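Film seals and the March audit: notes from the Skunoner packing line
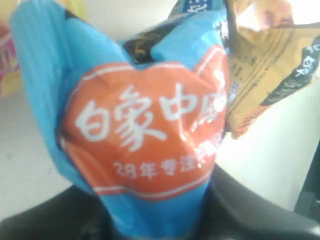 Why do some packets pass the leak test on the day they are packed and fail it a month later?

The seal creeps. A heat seal that was made slightly too cool will hold pressure for a short test, but the bond between the two inner layers is only partial. Stacking load and changes of temperature in the lorry work on it until a channel opens, usually at the point where the end seal crosses the back fold.

Members who run vertical form-fill machines will know the crossing point well. The film is four layers thick there and two layers thick everywhere else, so the jaws have to push heat through twice the material in the same dwell time. Raising the jaw temperature cures the crossing and scorches the rest. Most sites settle on a compromise and then leave it alone for years.

Omid Shahbazi went back over the retained samples at Skunoner for the March audit. He tested 2158 packets from the two lines, all of them at least four weeks old, using the water bath and a vacuum hold. Of these, 70 leaked. Every leak on the Fenus line was at the crossing. On the Cho line the leaks were spread along the bottom seal, and the cause there was plain product dust on the film. The two faults look the same on a reject sheet, and had been logged under one code.

The code has now been split. Please use "crossing" for a channel at the back fold and "contamination" for anything with crumb, salt or oil in the seal area. If both are present, log contamination and add a note.

Changes made on the Fenus line so far:

Jaw faces recut with a shallow relief at the crossing.
Dwell time lengthened by a small step, with line speed reduced to match.
Thermocouple moved closer to the jaw face. The old position read high after a stop.

Keisha Blackwood is looking after the film side. The current reel stock comes from Naltaletti and has a narrower sealing range than the stock it replaced — the data sheet says as much, though the machine settings were never altered to suit. She has 800 metres of a wider-range film on trial and will report on peel strength once the aged samples are out of the cabinet.

Water bath sessions move to Thursday mornings. Samples should reach the test room labelled with line, reel and jaw set. Unlabelled samples will be thrown away.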